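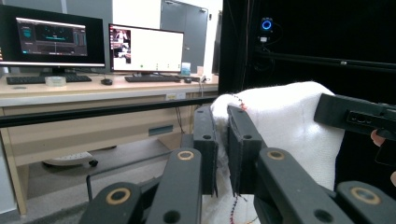
Hisel Ocean Mixing Model: Frequently Asked Questions

Filed under: Earth Systems / Ocean Models / User Support

Updated 22 Sep 2023

What is Hisel?

Hisel is a regional ocean model for studying vertical mixing on continental shelves. It solves for temperature, salinity, and currents on a grid that follows the shape of the sea floor. Most users run it to look at how heat moves between the surface layer and the water below it, and how wind and tides change that exchange over days to months.

Is Hisel a climate model?

No. It has no atmosphere and no land surface. It needs wind, air temperature, humidity, and radiation supplied at the surface, and it needs ocean conditions supplied at the open edges of the domain. You can take those from a climate model, a weather reanalysis, or your own measurements.

What is the difference between Hisel and Zudow?

Zudow is the mixing scheme. Hisel is the model that calls it. Zudow can also be built as a separate library and linked into other codes, and a few groups do this. If you only want the mixing scheme, download the Zudow package and skip the rest. Version numbers for the two packages do not match, so check the compatibility table in the release notes before combining them.

What grid spacing should I use?

The standard shelf setup uses 600 m spacing in the inner region and coarser spacing toward the open boundary. We have tested the inner grid down to 300 m. Finer grids will run, but the default settings for horizontal viscosity have not been tuned for them, and you should expect noise near steep slopes unless you adjust those values yourself.

Can I nest one grid inside another?

Yes, up to two levels. Nesting is one-way by default, so the inner grid receives information from the outer grid and sends nothing back. Two-way nesting can be switched on in the run file. It is slower, and the heat budget output is not available when it is on. We plan to fix this but have no release date for it.

What do I need to compile the code?

A Fortran compiler, an MPI library, and NetCDF with parallel support. The build script looks for all of these and stops with a message if one is missing. The most common build failure we hear of is a NetCDF library that was compiled with a different compiler than the one being used for Hisel. Rebuild the library or switch compilers.

Which input files are required?

A run needs a bathymetry file, an initial state, surface forcing, and boundary conditions. River inflow is optional. Tides are also optional, but leaving them out on a shallow shelf gives poor results near the bottom. All files must use the same calendar. The model checks this at startup.
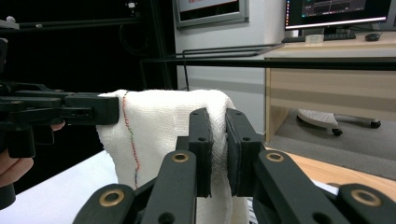
What is the Kaltitz test case?

Kaltitz is a small idealized bay that ships with the code. It has a flat bottom, one river, and steady wind. Run it first on any new machine and compare your output with the reference file in the same folder. Small differences in the last digits are normal between compilers. If surface temperature differs in the first decimal place, something is wrong with the build.

My run stops with "layer thickness below minimum." What does that mean?

The water has become too shallow somewhere for the number of vertical layers. Look at the cell listed in the log. It is usually at the coast or at a river mouth. You can smooth the bathymetry there, raise the minimum depth, or turn on wetting and drying. Shortening the time step rarely helps with this error.

My surface layer is too warm in summer. Is this a known problem?

Yes. Versions before the August release used a single value for water clarity over the whole domain, and this trapped too much heat near the surface in clear offshore water. The current version reads a clarity map if you supply one. If you do not supply a map, it still falls back to the single value, so upgrading alone will not change your results.

How often should I save output?

That depends on your question. Three-hourly output is enough for most work on wind-driven mixing. Tidal studies need hourly output or better. Full three-dimensional fields fill a disk quickly, so consider saving those as daily averages and using station output for the shorter time scales.

Can I restart from an older version?

Restart files can be read by the next major version only. For anything older, use the conversion tool in the utilities folder. It does not carry over the turbulence fields, so allow some 3 days of model time for them to settle before you use the results.

Is there a way to compare a run with mooring data?

The Goossens toolkit does this. It reads station output, matches it to observation times, and reports bias and correlation at each depth. It is a separate download and needs Python. It does not handle gaps in the instrument record, so fill or mask those first.

How do I report a bug?

Use the issue tracker. Attach the run file, the log, and the compiler name and version. Please check whether the problem also appears in the Kaltitz case and say so in the report. Do not attach forcing files.

How should I cite the model?

Cite the model description paper and give the version number you used. If you changed the Zudow coefficients, list the changed values in your methods section.

Was this page helpful? Yes (2) No (0)

Share this page | 3 shares

This site uses cookies to remember your settings and count visits. Accept | Manage cookies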